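# Travinon 开放日数据说明（README）

分享 13 · 评论 8

先说一句，我是去串门的，回来就被拉着写了这份说明，所以语气比较随便，各位将就着看！

05/06/2018 那天，Travinon 办了一场开放日，我跟 Jennylyn Cruzado 一起过去。说是开放日，其实就是几间屋子把门敞开，谁想看就站在旁边看，想聊也可以聊。Anayeli Quintero 带我们转，她讲得特别快，我笔记本上有一半的字现在自己都认不出来（后来发邮件又问了她一遍，她很耐心）。

## 里面有什么

- 一共 652 段手持夹爪的录制，当天和之后几天陆续整理出来的
- 每段一个文件夹，名字以 Ernlow 开头，后面跟流水号
- 备注写在 notes.txt 里，中英文混着，别嫌乱
- 有 31 段的备注是空的，Nives Donati 说她会补，我先原样放着

两只手各握一只夹爪，白色板面上放一个插线板，我在旁边看了好久都没挪步。夹爪上的画面和头部高度的画面都收在包里，对照着翻挺有意思的。 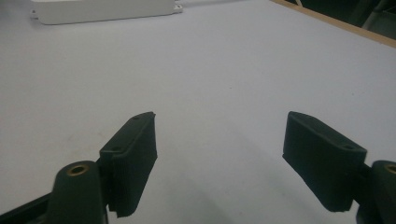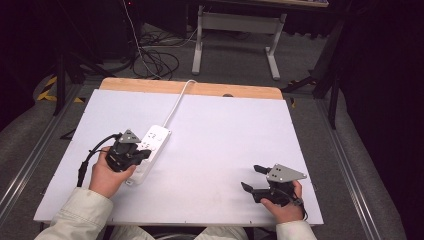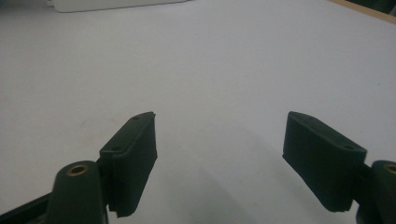

图片来源：Travinon 开放日资料，整理：Salma El Khatib

我自己最喜欢看夹爪视角。刚开始看会有点晕，手稍微一转，整个桌面都跟着转，看上十来段就习惯了。Jennylyn 正好相反，她觉得头部视角才看得懂人在干什么，我们俩回去的路上为这个争了一路，到站了还没争完。

## 怎么用

解压以后先看 index.csv，里面有段号、视角和备注路径。想快速浏览的话，用 Memon 那个小播放器打开就行，两路画面可以并排放（窗口拉宽一点，不然会叠在一起）。老版本的播放器读不了中文路径，我就栽在这上面，折腾了一下午，最后把文件夹改成拼音才打开，唉。

## 已知的小毛病

- 有几段开头多录了一截准备动作，没有剪
- 段号不连续，中间跳过的是重复文件，删掉了
- 左右手的标签我抽查过一遍，没有全部核对，发现写反的请告诉我

## 关于现场

现场比我想的安静。大家说话都压着嗓子，我问 Samina Magsi 能不能试一下夹爪，她说可以，然后给我讲了大概 13 分钟的握法！手指别绷着，手腕放松，眼睛看着要夹的东西，别盯着夹爪。我试的那几下很难看，没有收进来，谢谢她替我保密。

Tindano 那边的朋友也问过能不能转载，可以的，写明出处就好，别改段号，不然后面对不上。

有问题就在评论里留言，我一般晚上看。下一版打算把空着的备注补齐，再加一份英文的 index。

评论 8 · 收藏 31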